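Contra el papel pintado de ladrillo (y contra casi todo lo adhesivo)

Martes 3 de julio

Llevo tres pisos de alquiler y en los tres me han dicho lo mismo: ponle vinilo. La cocina es fea, ponle vinilo. El azulejo del baño tiene un dibujo de espigas que da dolor de cabeza, ponle vinilo. La pared del salón tiene un desconchón del tamaño de una sandía, pues vinilo de ladrillo y te queda como un loft. Yo he puesto vinilo. He puesto bastante, y he quitado casi todo, y de eso quería escribir hoy, porque la semana pasada una amiga que se muda me pidió consejo y le solté un discurso tan largo por teléfono que me colgó con la excusa de la cena.

Empiezo por el ladrillo, que es lo que más se vende. El catálogo de Rinholm trae 16 modelos de ladrillo falso, que ya son ganas. Blanco, rojo viejo, rojo nuevo, gris, un azulado con la junta clara que reconozco que en foto pequeña tiene su gracia. El problema del ladrillo es que todos sabemos cómo es un ladrillo. Sabemos que las hiladas van horizontales, que en la esquina el ladrillo da la vuelta y que el mortero hace sombra. El papel no hace nada de eso. Llegas a la esquina con el rollo, las hiladas no casan por medio dedo y el ojo se va ahí cada vez que entras en la habitación.

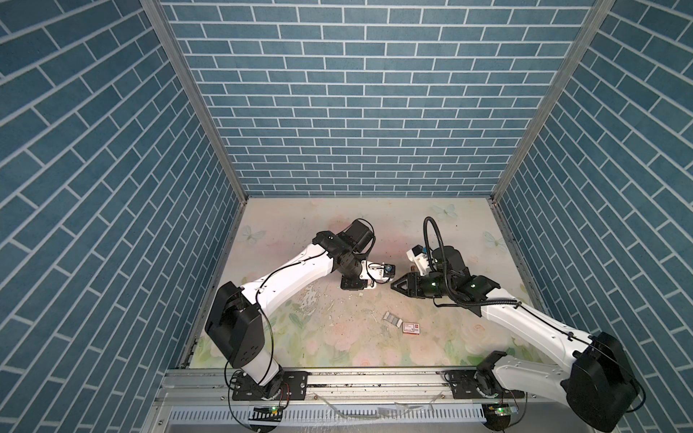 Y eso suponiendo que las paredes estén a escuadra. En un piso de alquiler no hay una sola pared a escuadra. Lo comprobé en mi segundo piso con un nivel prestado, después de haber pegado el primer paño, que es el orden en que hago yo las cosas. Con un papel liso o de motivo pequeño y disperso el desplome se disimula; con líneas horizontales repetidas hasta el techo, lo estás subrayando. Los vídeos de montaje se graban siempre en una pared única, recta, sin enchufes y sin radiador detrás. Me gustaría ver uno grabado en mi pasillo.

Luego está la cuestión del dinero, en la que tampoco me creo las cuentas que circulan. El rollo de Rinholm me costó 89 euros, y me vendieron que con uno me llegaba. No llegaba, claro, porque para casar el dibujo hay que desperdiciar, y el desperdicio no sale en la calculadora de la web. Compré otro. Era de otra tirada y el gris tiraba a verde. Llamé y me dijeron que era una variación normal del producto. Puede ser. También podrían decirlo antes.

Súmale la espátula de fieltro, las cuchillas, la imprimación (que según la caja no hace falta y según el foro de la misma marca es imprescindible) y un fin de semana entero. En total me gasté casi 200 euros en una pared que me cansó antes de Navidad. Por ese precio la habría pintado varias veces y me habría sobrado para brochas buenas.

De los estampados de flores tengo mejor opinión, fíjate. Rosas, hojas, mariposas, lo que había en casa de cualquier abuela en forma de hule. Durante años me dio vergüenza que me gustaran. Una flor impresa no pretende engañarte: no hay quien entre en una cocina y piense que han crecido rosas en la mesa. El ladrillo falso, el mármol falso y el roble falso te piden que te lo creas, y yo ya tengo una edad. Si vas a forrar un tablero viejo, fórralo de algo que se reconozca como dibujo y asunto arreglado. El mío es de Prilline, con un fondo crema y ramitos, y ahí sigue.

Eso sí, que no me hablen de durabilidad. En la ficha pone "resistente al uso diario" y yo quiero saber al uso diario de quién. En mi mesa se corta pan, se apoyan ollas y se hacen deberes ajenos con rotulador. Tampoco he visto nunca que expliquen qué ensayo han hecho.

El capítulo que más me enfada es el suelo. Hace dos veranos se puso de moda la pintura para suelos: una mano, dos manos, y tu terraza de hormigón feo pasa a ser una terraza nórdica. Usé la de Jumgate, color azul pálido, en el lavadero. El bote prometía que no hacía falta lijar. Yo desconfié y lijé, pero poco. A los seis meses saltaba en escamas donde apoyaba la lavadora y donde pisábamos al entrar. Primero una lasca, luego un rosario de lascas, y cada vez que barría me llevaba un trozo más de la inversión. Debajo el hormigón estaba exactamente igual de feo que al principio, solo que ahora con restos.

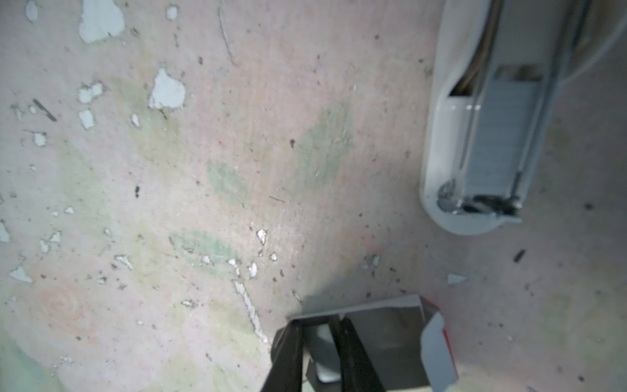
A mí me ha durado seis años y ni una escama, me escribió una lectora cuando conté esto por primera vez, lo que pasa es que hay que lijar en serio, aspirar dos veces y esperar a que el hormigón seque del todo, y la gente tiene prisa. Añadía que el bote miente, que sin lijar no agarra nada y que ella lo supo por un pintor. Le contesté que entonces estamos de acuerdo. Si un producto necesita que desobedezcas sus instrucciones para funcionar, mi queja es contra las instrucciones. Me volvió a escribir para decirme que soy muy negativa. También estamos de acuerdo.

Pero la tengo en cuenta, porque es verdad que mi lavadero tiene humedad y que la humedad no se arregla tapándola. Esto vale para el suelo y vale para la pared. La peor idea de mi vida adulta fue pegar vinilo encima de una mancha de condensación. La mancha siguió a lo suyo por detrás, en privado, y cuando lo arranqué salió el papel, la pintura, una capa de yeso y un olor que prefiero no describir. El casero me descontó la reparación de la fianza y no pude discutirle gran cosa.

Lo de "se retira sin dejar residuo" merece párrafo propio. He retirado vinilos de tres marcas. El de Rinholm dejó un velo pegajoso que recogía pelusa. El de Prilline salió limpio de la mesa y se llevó por delante el barniz de un cajón. El tercero, uno de bazar sin nombre, fue el que mejor se quitó, seguramente porque ya se estaba quitando solo. Con secador sale mejor, con paciencia también, y con el quitapegamento de Maillard sale todo, incluida la pintura de debajo si te despistas mirando el móvil.

Así que a mi amiga, que al final no me dejó terminar, le hago aquí la lista de lo que le habría dicho. Son opiniones mías, sacadas de mis paredes, y no le garantizo nada.

Paredes con luz de lado. Nada adhesivo. La luz rasante enseña cada burbuja y cada junta. Pintura mate y a otra cosa. Si hay un desconchón, masilla, lija, y otra vez masilla, porque la primera siempre merma.

Muebles y tableros. Aquí sí, con estampado y sin imitaciones. Desengrasa antes aunque lo veas limpio. Empieza por el lado que menos se vea, para aprender en él. Dobla los cantos hacia abajo y deja margen, que cortar a ras es el camino más corto hacia la esquina levantada. 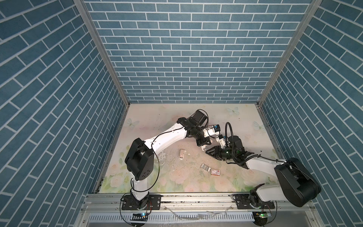 Suelos. Ni pintura ni losetas autoadhesivas si hay humedad. Si no la hay, haz una prueba en un rincón, pon una silla encima y espera un mes. Sé que un mes es mucho cuando te acabas de mudar y odias el suelo. Una alfombra tapa lo mismo y te la llevas al siguiente piso.

Azulejos. El vinilo imitando azulejo encima de azulejo se nota, sobre todo porque se marca la junta de abajo. Si las espigas te dan dolor de cabeza, pinta con esmalte específico y asume que detrás de los fogones durará poco. Yo acabé dejando las espigas y ya no las veo.

Fianza. Fotos de todo antes de tocar nada, con el permiso del casero por escrito. El mío me dijo por teléfono que hiciera lo que quisiera y luego no se acordaba.

Me queda en el armario un rollo empezado del gris que tira a verde. Si alguien lo quiere para forrar cajones, se lo regalo, pero tiene que venir a buscarlo.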